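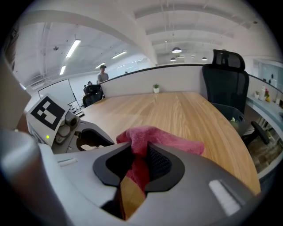 Figure 1. Hand-held gripper holding a pink cloth at an office desk.

Teaching Robots by Hand: How the Work Changes for Office Staff
Student project report, Work and Technology course
Submitted 24/10/2026

1. Background

Our group wanted to study automation from the side of the people who work next to it. Most of the texts we read in the course are about factories, where the robot arrives complete and the worker must adapt. We chose a different situation. At Vureo, a small company with an open office in Viltside, the employees themselves produce the examples from which a robot will later learn. They hold a gripper in each hand and do simple household and desk tasks, such as folding a cloth or moving a small object. The grippers record the movement. The robot arm which should use these recordings, called Olline inside the company, is developed in another building, and most of the people we met had seen it only on video.

Our main question was: what does this work change for the persons who do it? We did not try to measure the quality of the recordings.

2. Method

We interviewed 7 employees and observed the work on 2 visits, the first of them in February. Each interview followed the same list of 21 questions, but we allowed the person to leave the list when something else was more important to them. All names are removed from this report, as we agreed with the company.

3. Results

3.1 The tasks

A full shift has a target of 300 short recordings. Before the gripper work started, the same employees did data entry and checked invoices for Haruna, a client of the company. Several of them told us that the new work is lighter for the head and heavier for the wrists. With the invoices they were tired in the eyes, now they feel it in the forearm and the shoulder.

A cloth is considered the most difficult object. It never lies the same way twice, and the operator must decide quickly where to pinch it. A hard object is easier to grasp, but the two fingers must come down evenly on both sides.
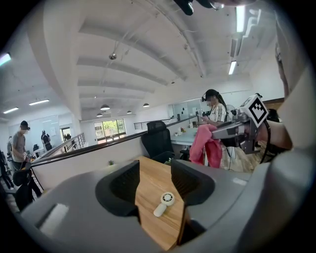
The employees have developed their own habits for this, and they exchange them between the desks. One operator closes the left gripper first and only then thinks about the right one. Another prefers to stand, even when the task can be done from the chair. These habits are not written in the instructions – the instructions have only one page and explain mostly how to start and stop a recording.

3.2 Skill and recognition

We had expected that people would describe the work as boring. Some did. But four of the interviewed persons used the word "teaching" without being asked, and two were proud that their way of folding could be copied by the robot. On the other hand, the pay category is still the one for data entry. This was the most frequent complaint in our interviews.

3.3 Worry about the future

Opinions were divided on the question whether Olline will replace somebody. The older employees were calmer than we thought. They said that the invoice work was already going away, and that this was decided before the grippers came. The younger ones asked what will happen when enough recordings exist. The management told us that there is no plan for this yet.

4. Limits of the study

Our sample is small and comes from one office. We also came as guests of the management, so it is possible that some answers were more polite than complete.

5. Recommendations

We suggest that Vureo gives the operators a job title and a pay category of their own. Breaks for the hands should be fixed in the shift plan, now each person decides alone and many skip them to reach the target. Finally, we suggest that the operators are invited to see the arm at work at least once – all seven said they would like to go.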